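Fault review: the simulated runs that kept passing

The engineer who runs the manipulation bench at Tritthorpe agreed to talk through the Cesen fault on condition that the conversation stayed on the logs. It did, for most of a November afternoon. The fault concerns a wrist force limit that was set, saved, displayed on the operator's panel and never applied.

Cesen is the group's name for its controller, which drives a two-finger gripper in simulation first and on a real arm afterwards. Weldu is the layer beneath it that passes limits and joint targets to whichever of the two is connected. A run has to pass in simulation before the same settings are released to hardware at the second site, Wernutthorpe.

"The batch was 3,496 runs," the engineer said. "Of those, 2,808 finished without a flag. We read that as a decent figure for a first pass with a new limit. We should have asked what a flag would have looked like."

The limit on force at the wrist had been lowered from 300 newtons to 200 for the new task set. Cesen wrote the new value to its own settings file and reported it back correctly. Weldu read its limits once, at start-up, and then ignored the file until the next restart. The simulation server had been left up between batches to save loading time, so every run in the batch used the old value.

"Both parts did what their notes said they did," the engineer said. "The notes were written a year apart and no one had read them side by side."

Most of the review was done from the wrist view, replayed next to the force trace.

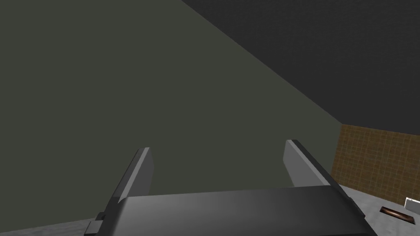
Wrist view from the simulator, jaws open.

The first sign came from the real arm. During an approach at Wernutthorpe the wrist pressed against a fixture and carried on pressing past 200 newtons. The operator used the stop button. The trace showed a smooth climb with no sign of the controller backing off, and the fixture was bent at its mounting. There were no injuries. The cell door was shut and interlocked, and the engineer was careful to credit that and nothing else.

"The software protection was absent. The physical protection was present. I would not describe that as the system working."

Asked why simulation had missed it, the engineer gave two causes. The first was that contact in the simulator was softer than real contact. A press that reached 200 newtons on the arm produced a much lower peak in the model, so few runs came near either limit. The second was that the pass check compared the force trace against the limit Weldu held in memory. With the wrong number in memory, the check was wrong by the same amount, and a run that broke the new limit could still be marked as passed.

"It was marking its own homework," the engineer said. "The check now reads the limit from the signed settings file and stops the batch if the two values differ."

The replay took eleven working days. The team went through the batch again with the lower limit applied after the event, looking for any stretch where the force stayed above it for longer than the controller's reaction time. Approaches to small fixed parts were looked at most closely, as a slight error in angle there can turn a light touch into a hard push.

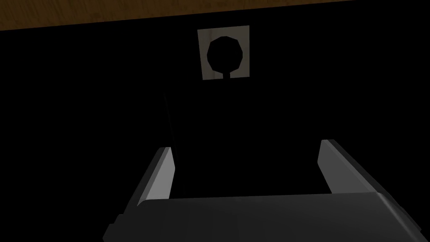

Could the same fault happen on an arm that is restarted before each shift?
It is much less likely, as Weldu would load the current limit at start-up, but any change made during the shift would still be missed on the old version.

The repair itself was small. Weldu now checks the settings file before each run and refuses to move if it cannot read it. The operator's panel shows the limit held by Weldu instead of the one held by Cesen. A start-up test commands a slow press against a load cell and expects a stop at the set value. The test adds roughly four minutes, and the engineer said there had been complaints.

Two items remain open. The contact model in the simulator has not been retuned, so peak forces there are still treated as unreliable and are not accepted as evidence for release. The other is the age of the load cell at Wernutthorpe, which is due for calibration. Until that is done, the arm there runs at reduced speed with the lower limit in force, and each change of settings is followed by a full restart, entered by hand in the shift log.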